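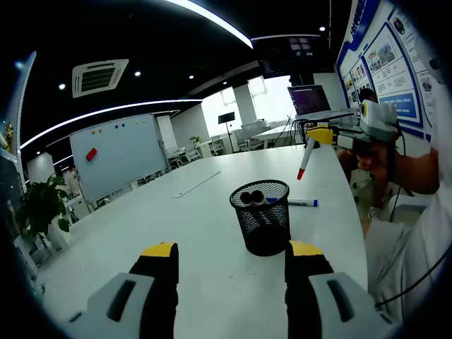

Saturday, October 3, 2020

So I have a thing about dry-erase markers. I have had it for a while, probably since my first office job, when I stood up to explain a schedule to nine people and every single marker on the tray was dead. I drew the whole thing in yellow. It was the only one with any life left in it, and you could read it from maybe two feet away.

The big white table at Akyol gets used for everything. We lay out papers on it, we eat over it when we shouldn't, and the marker cup lives on it because the whiteboard is on a stand with wheels and never stays in the same spot for more than a day. I used to keep the markers with the board. Then the board would roll off to the far end of the room for somebody's planning session and the markers would go with it, and back I'd go to writing on the backs of envelopes.

The cup is plain black wire mesh. I think it came from Woltstead in a set with a letter tray, and the letter tray has since vanished, like they do. I like mesh for markers! You can tell what's in there from across the room, and the dust falls through instead of making that gray felt at the bottom you get with a coffee mug. (It falls through onto the table, sure, but a table you can wipe.)

My one real rule is caps. Click them until you hear it. And if you have room, store them lying flat, because the ink settles when they stand up and you get those sad, pale first strokes. I know, I know, I just told you I keep mine in a cup. I'm getting to that. 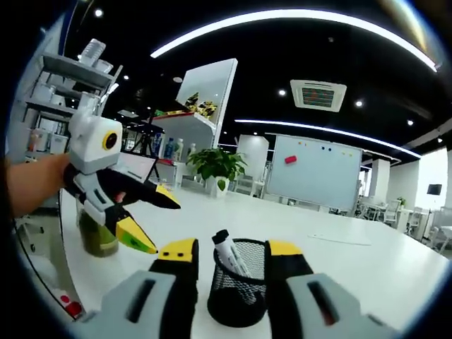

A reader called Drerkard wrote in after my last office supplies post to say that standing them up is fine so long as the cap points down, and that I should quit fussing and buy the refillable kind. Cap down, tip down, ink goes where you want it. That was the whole message, no hello and no goodbye, and I have thought about it more than I'd like to admit.

I did try it, for most of a week. The trouble is that upside down in a cup, all you see is the end plugs, and if you've got a brand where the plug doesn't match the ink, you're pulling out one after another like it's a raffle. Also people just put them back whichever way they feel like. I can't be standing guard over a pen cup all day.

As for refillables, I had a set from Grirkus back in April and I wanted so badly to love them. The color was gorgeous, a real deep blue, but the filling part got all over my hands and I went into a video call looking like I'd strangled a Smurf.
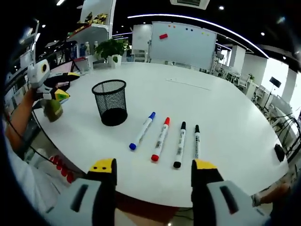
What I've settled on is a Friday lay-out. The cup gets emptied, everything goes down flat in a row on the table, and each one gets a quick squiggle on the board. Good ones stay. Faint ones get a weekend lying on their side and one more chance, and if they still squeak on Monday they go in the trash, no arguments. Wipe the table, wipe the cup, done in less time than it takes my tea to cool.

Blue always goes first with us, and black is right behind it. Red lasts forever since people only pick it up to circle things or to be mad about a deadline. I've started buying blue and black on their own and skipping the mixed packs, after finding a drawer with 8 green ones in it, all brand new. If anybody has a use for green, write to me. I'll pay the postage.

Next up is erasers, which I have opinions about too, mostly about washing them.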